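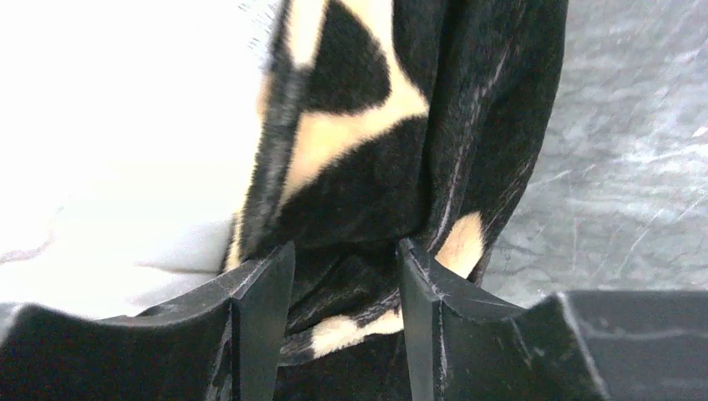 How do I find out where someone is being held after an arrest?

Start with the booking desk at the jail nearest the arrest, and have the full legal name and date of birth ready. "Everyone calls him Demp" gets you nowhere.

1. Call the desk. In Rallum County the booking line has 14 menu options, and you want 6. Pressing zero returns you to the greeting, which is long.

2. Ask for the booking number and write it down. You will be asked for it by people sitting next to the person who gave it to you.

3. Ask which charge is listed, whether bail is set and when the first hearing is. Don't discuss what happened. The line is recorded, and so are calls from the cells.

4. No record yet? Try again in two hours. Fingerprinting moves at its own pace, especially after midnight.

5. Call the public defender's office when it opens and give them the booking number. Ask for the intake clerk.

Bring photo ID if you plan to visit. The parking meter takes quarters only.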